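Medve bench notebook, December
Hand-held grippers, left and right. Finger swap, jaw zero and general tidy-up.

Started a bit after 9 this morning with the left gripper, the one Raquel Morais flagged at the end of her shift yesterday. Her note said the jaw felt "gritty on the way in, fine on the way out", and I'm glad she wrote it in those words, as it saved me a good half hour of opening and closing the thing by my ear like somebody choosing a melon. Gritty on the way in is nearly always the slide, and sure enough there was a little crescent of grey paste packed in behind the carriage. I wiped the rail down with a lint-free cloth, ran the carriage through by hand until the cloth came away clean, and put back the thinnest smear of the Larimex grease I could manage. Please go easy with that grease, everyone! I know the tube says generous, but the tube was written for bigger machinery than ours, and whatever you put on today I will be scraping off with a toothpick next month.

While it was open I checked the finger screws. One was loose by a quarter turn, so out it came, a dab of the low-strength threadlocker, and back in by feel with the short driver. I'd love to give a torque value here, but the one we inherited from Jeltari was for the old metal fingers and I don't trust it on these. Abílio Cardoso is going to ask them. Until he hears back: snug, then stop.

Calibration next. Closed the jaw fully, held it, set zero; opened it fully, held it, set span. The left one took it on the second go. The right one needed 4 tries, and I'm writing that down mostly for my own benefit, to see whether it's a habit or just a mood.
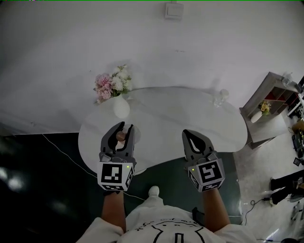 Jaw checks with a real pick have become my favourite part of the routine, and I'd encourage whoever has the next turn to do them before signing anything off, even when the numbers on the screen look lovely. A gripper can hold a perfect zero and still let one fingertip arrive ahead of the other, and you only feel that with something small between them. Jade Fortin did the handling and I watched the trace. We had the little round brown piece and the white dish for the left hand, with the right one left open and idle over the tabletop, and the green lights were on at both marker cubes. What I was after was the closing curve on the left, and it came in smooth, with none of the stutter from yesterday's log. Jade says it feels "like a drawer that's been waxed", so I'm calling that side healthy for now.

The marker cubes themselves got a gentle clean too. Dry microfibre only, please, no alcohol, it lifts the print at the corners and then tracking goes off in a way that takes all afternoon to find. Pao-chu Wu has fresh prints in the flat drawer if one gets scuffed. Match the number on the new face to the number on the old one before you peel anything. I did it backwards in the spring and I'm still hearing about it.

Right gripper after lunch. No grit in this one, but the closing force drifted over the longer run: good for the first 7 cycles, then a touch softer each time. My first thought was the fingers getting tired, as they do flex, so I traded them for the spare pair and ran it again. Same drift, same place. That clears the fingers, I think, and points to the cable where it enters the body, or possibly the connector.

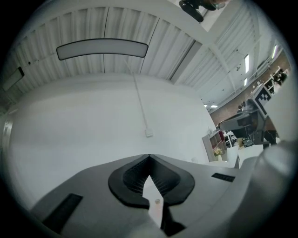 Reseating the connector helped for a while, and I was quite pleased with myself until the drift crept back on the next long run. So the cable is my chief suspect, and I've asked Ermelinda Correia whether we can have one from the Tristunance order when it's unpacked. She thinks there are 2 in the box and says we're welcome to one of them. Meanwhile the right gripper is fine for short runs, and I've put a strip of yellow tape on its storage tray so it doesn't get picked up for anything long by mistake.

Still to do:
New cable in the right gripper, then zero and span again from scratch.
Repeat the long run with the original fingers back on.
Order threadlocker, the low-strength one. We are down to the last dribble.
Copy the left gripper's closing curve into the shared folder as the new reference (Jade has the file).

Packed up at twenty to five. Left gripper is back in its tray and on charge, right one is on my bench with the cover off, so please don't tidy it for me, the screws are laid out in order.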